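4. Keeping the gripper in shape

4.1 What we started with

Most of what went wrong in this project went wrong in the hand-held gripper, so I'm going to spend a whole section on it. The software people can skip ahead to Section 5, I won't be hurt.

The tool is a Kullen, the two-finger version, held in the hand with a camera mounted on it. We bought two of them. One has lived in the lab at Plonuvholm and mostly served as a source of spare parts, and the other one went out into homes and did nearly all the work. When I say "the gripper" below I mean the second one. It went out 145 times, and it came back with something to look at more often than I'd like to admit in a paper!

Mechanically there isn't much to it. A central plate carries the jointed links, the links swing on two slotted pivot screws, and each finger ends in a soft blue pad. Pull the trigger and the fingers close, let go and a return spring opens them again. We never changed the geometry. Everything in this section is about keeping the geometry we had, session after session, so that a finger opening recorded in week one meant the same thing as a finger opening recorded at the end.

4.2 Setting the pivots

The pivot screws are where I'd tell anyone to begin. Too tight and the fingers don't come back all the way when you release the trigger. Too loose and the tips wander sideways, and you can feel it in the hand long before you see it in the recordings (a sort of soft clunk as the links take up the play).

The manual gives a torque value, and we used it for the first couple of weeks. I then spent an afternoon with Shagufta Baloch, who had run a similar tool for her own thesis, and she showed me a simpler way that we've kept ever since. You hold the gripper with the fingers pointing down, close it fully, and let the trigger go with your thumb off everything. The fingers should open in one smooth swing and stop dead. If they creep over the last bit, back the screw off by an eighth of a turn and try again. If they bounce, go the other way. Do one side at a time, because with both screws off it's very hard to tell which link is dragging.

A flat screwdriver that really fills the slot matters more than I expected. I chewed up the first pair of screws with a blade that was too narrow, and from then on the right one traveled in the case, tied to the handle with string. The replacement screws were the same part number from the lab unit. I put a small dot of low-strength threadlocker on each and left them for 24 hours before the next outing. Don't use the strong kind. Ruaridh Lamont did that once on the lab unit and we ended up drilling it out.

After the change to threadlocker the pivots held their setting for 30 sessions at a stretch, and that became our interval. Before, I was nudging them almost every time.

4.3 Pads

The blue pads are a Sunitix part, glued on at the factory. They do two jobs for us. They grip, obviously, and they are also what the tracker looks for in the image when it works out how far apart the fingers are. So a dirty pad costs you twice - objects slip, and the finger opening gets noisy at the same time.

Cleaning is plain: a damp cloth after every home, then a wipe with alcohol, then let them dry with the fingers open. Kitchens are the worst for this. Sugar, cooking oil, the waxy stuff on fruit, all of it ends up on the pads and then picks up lint on the way home. I tried dish soap and it worked fine on the grease but left a film that took ages to rinse off, so I went back to alcohol.

We replaced the pads whenever the surface had gone shiny. That's a judgment call, and I know reviewers don't love judgment calls, so here is the rule I used: rest a strip of printer paper between the closed pads and pull it out slowly. If it slides without any grab at the corners, both pads get changed. Always both. A fresh pad opposite an old one makes small things roll toward the worn side as you lift, and you'll spend a day blaming the person holding the tool (I did, and I've apologized).

Old glue comes off with a plastic scraper and some patience. Don't use a knife, the fingertip under the pad is softer than it looks and any nick telegraphs straight through the new pad. New pads want a night under a rubber band before they meet anything heavy.

4.4 The check on site

Carrying the gripper around shakes it. The case is foam lined and still the thing arrives a little different from how it left, so we check it again in the room where it's going to be used, before anyone records anything that counts. I'd first planned to do this over a gray card in the hallway. In practice it moved to the table we'd be working at, with whatever was on it left in place, since the lights there are the lights the tracker has to cope with.

The check takes a few minutes. I open the gripper as wide as it goes, hold it over the table, and look at the pads in the camera view. They should face each other squarely, at the same height in the image. Then I look at the two pivot screws and compare the slots with the pencil sketch from the last service, which is a very low-tech way to catch a screw that has turned, and it has caught three. Last comes the small round screw at the upper edge of the plate. It's easy to forget. On our unit it's the one that works loose first, and when it does the whole view starts to tremble in a way that looks exactly like a tired arm.

Then I close and open the fingers ten times, at a normal working pace, and watch for the pads being lost by the tracker. Bright ceiling lights are a nuisance here, and so are shiny things near the pads, such as metal cups and clear plastic boxes. If tracking drops out I shift where I'm standing before I touch any settings. Figure 2 has the open position over one of our tables, with cups and glasses on the right and a box of orange fruits farther back.

Figure 2. The gripper held fully open over a white table. Both blue pads, the two slotted pivot screws and the small round screw at the top of the plate are in view.

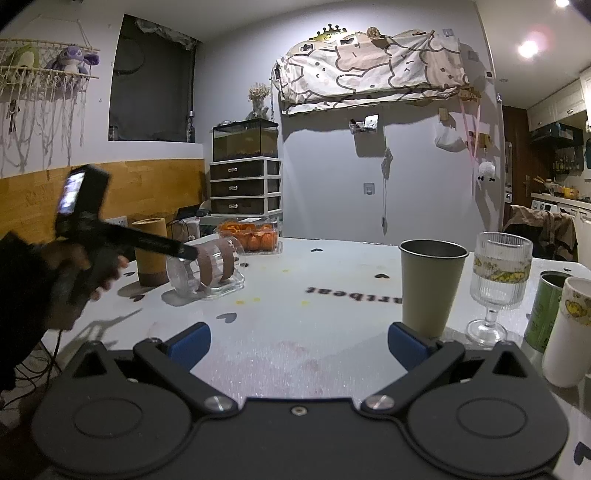 4.5 Repairs we had to make

The return spring broke once, at the hook, in the middle of a session. I had no spare with me and we packed up. Spares now ride in the case along with the screwdriver, a set of pads and a bit of sandpaper.

The other repair was slower to find. In July the left finger began to lag behind the right, only a touch, and only when closing. I cleaned the pivots, swapped the screws, swapped the spring, and it was still there. Ruaridh finally took the link off and rolled it on a glass plate, and it had a slight bend, probably from a drop that none of us owned up to. A link from the lab unit fixed it. We re-ran the finger opening calibration afterwards with the Luo script and threw out the sessions between the last good check and the repair.

That meant losing recordings I was fond of, and I argued for keeping them. Shagufta talked me out of it. The service log, with every screw setting and pad change up to 07/06/2025, goes out with the data, so anyone who wants to draw the line somewhere else can do so.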